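Home Browse Ask Topics Student Projects Members Log In

Bin picking project: arm stops short when a block lies against the wall

Posted by Þórey Snorradóttir in Student Projects

I am writing on behalf of a student team enrolled in the automation course at our college. The assignment, known within the department as Pluvley, requires a robot arm to clear a metal bin of painted wooden blocks and place them in a second bin. The final demonstration takes place in May and is graded on completed picks without human assistance.

The arm is a KUKA and was already installed in the laboratory when the course began. Our program selects a block, lowers the gripper, closes it and lifts. Blocks lying in open floor space are handled well. When a block rests close to a wall, however, the controller frequently reports a contact and halts before the fingers have closed. Our approach height is 200 mm above the floor of the bin, and the descent is vertical in all cases.

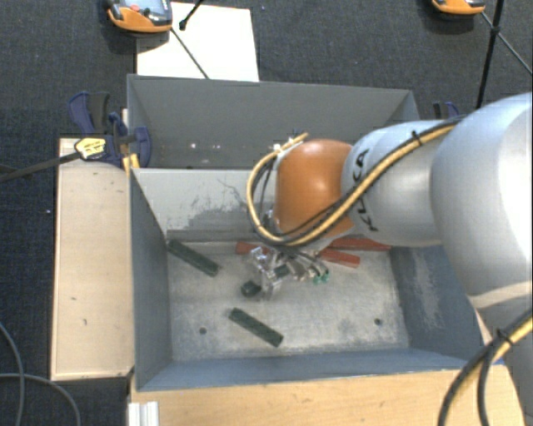

The team has considered three changes: tilting the wrist during the descent, lowering the speed for the final part of the motion, and excluding all blocks near a wall until the remainder have been removed. The instructor has asked that we choose one and justify it in writing by Monday. We would be grateful for advice from anyone who has supervised or completed a comparable project. Please note that the rules do not permit us to modify the bins.

Zacharias

In my capacity as a laboratory assistant I have supported this type of assignment for several terms. I would recommend that the team tilt the wrist, and that the other two measures be treated as secondary.

With a vertical descent, the outer finger and its mounting must fit between the block and the wall. If the wall slopes, the available space becomes smaller toward the floor, and a path that is clear at the rim may not be clear at the bottom. Measure the gripper at its widest point, including tubing and brackets, and compare that figure with the gap. Our students measured only the fingertips and lost two weeks.

Tilt the tool away from the nearest wall and begin with a small angle. Test each angle first with the bin empty and at reduced speed, with the instructor present. Cables must also be checked at every new wrist position, as a loop that is harmless in the vertical position can catch on the rim.

Excluding the wall blocks only postpones the difficulty. It does have value in the ordering of picks, however, and the written justification may mention it for that purpose.

Irnano

Slow it down. We had the same fault and it stopped when the last part was slower.

Bindness

I concur with the first reply. A reduced speed may prevent the halt, but the finger will still be touching the wall.

I would add that the team should keep a record of every attempt. Our group logged 400 picks before the demonstration, noting the position of the block, the wrist angle and the outcome. The log showed that most of our failures occurred in 2 corners, and the correction was then a simple one. The examiners asked for the log before they asked about the program.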